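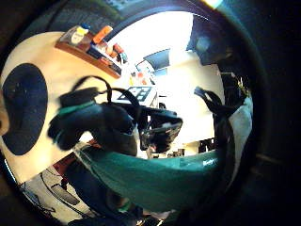
## 15 March 2021 — Zedach blog importer

Good day on the importer! Posts from the old Nidard export now come into Zedach with their drafts, tags and comment threads in the right order, and the haiku-length ones keep their line breaks (finally — that bug had been bugging me since December).

What changed:

- Dates are read before the body text, so scheduled posts stay scheduled.
- Accented characters survive. My test blog is called Nông, and the title came through clean on the first run.
- Comments nest up to seven deep. After that they go flat, same as Nidard did.

Ran it on the big archive after lunch: 19 posts failed out of the whole lot, and 16 of those have the same broken footer tag. I love it when a mess has one cause. The other three look like half-saved drafts, will open them by hand.

Leilani Pennington tried the new Ulix theme on the imported posts and it reads so well on a phone, big roomy type and the sidebar tucked under the post. Her only gripe is the archive page, which takes nearly eight seconds to load. I think it's fetching every comment just to show the totals — want to try storing the totals with the post.

Next: footer tag fix, rerun, then permalinks. Old links have to keep working before we let any bloggers in.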